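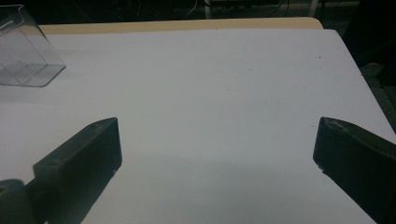 Page last changed: 2020-11-13

Pens Back Where They Live: progress report to the Geagea Fund

Ballham Learning Rooms

We are really pleased with how this first stretch has gone, and it's a pleasure to be writing to you with so much to tell. When you agreed to fund new desk storage and table coverings for the learning rooms, we had a cupboard full of biscuit tins, a drawer that wouldn't shut and tables marked with years of ink. The cupboard is clear now, the drawer shuts, and most of our tables are ready for the evening classes to use.

Money first. The grant was £3,783 and we have spent £3,502 of it, which leaves £281 in hand. The largest part went on clear plastic desk organisers from Brivilus. We ordered 79 and they have all come. The rest has gone on large white sheets for the tables, a first stock of pens, labels for the cupboard shelves and the delivery charges, which were higher than we had allowed for (two trips instead of one, our fault for ordering the sheets late). Receipts are in the folder we sent with the September claim, apart from the labels, and those will follow.

We said in our application that we would try out different ways of setting a table before settling on one, and that has been the most enjoyable part of the work so far! Our first layout had the organiser in the centre, so everyone could reach it. It was fine for a chat and hopeless for writing or drawing, as people kept moving it to make room and then forgot where it had come from. Our second had it on the windowsill, and pens went everywhere except the windowsill. We have now settled on the far left of the table, well back, with the middle left clear for whatever is being worked on. Pens come out to the middle and go back to the left when the class finishes. It sounds like very little, but the tables are being left in good order by groups who never used to do it.
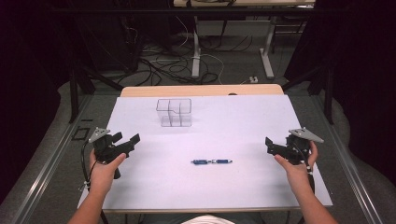 One of the evening class tutors told us that left-handed learners might not thank us for it, and asked whether the organiser could go on the right at a couple of tables. She also said that a pen put down in the middle at the end of a class tends to stay there until somebody else needs the space, and that a clear place for it matters more than a notice on the wall. We agree with her on both points. Two tables in the back room will be set the other way round from next week, and we have taken the notice down.

The white coverings have been a happy surprise. We chose them to hide the ink marks, and they do, but they have also made the rooms feel a good deal lighter on dark afternoons. A dark blue pen shows up on them straight away. We had budgeted to change the sheets every fortnight and so far they are lasting longer than that, except in the art group, where they are changed after every session and we wouldn't want it any other way.
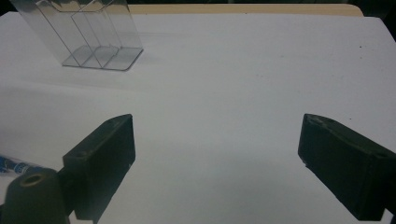

Choosing the organiser took us longer than anything else in the project. We looked at wire pots, card trays and a set of small drawers that one learner described as a good place to lose a rubber. What we wanted was something that could be checked from across the room, and clear plastic does that beautifully – when all three compartments are empty, side by side like that with only thin dividers between them, you know before you sit down that the table needs filling. We have kept the rule for filling very loose: pens in one, pencils in another, and the third for whatever that class uses most. The sewing group keeps tape measures in theirs.

A few things have not gone to plan. The organisers pick up fingerprints and need wiping more often than we had thought, so we have added cloths to the cleaning cupboard. The labels we bought peel off the shelves and we are trying another kind. We are also a little behind at Sustow, where the tables are narrower and the sheets have to be trimmed before they will lie flat. Half of that room is done and the other half should be ready by the end of November.

With the £281 we would like, if you are happy with it, to buy more pens and a proper paper trimmer for Sustow. Nothing will be ordered until we hear from you. You would be very welcome at either site on a class evening, and the kettle at Ballham is the better one.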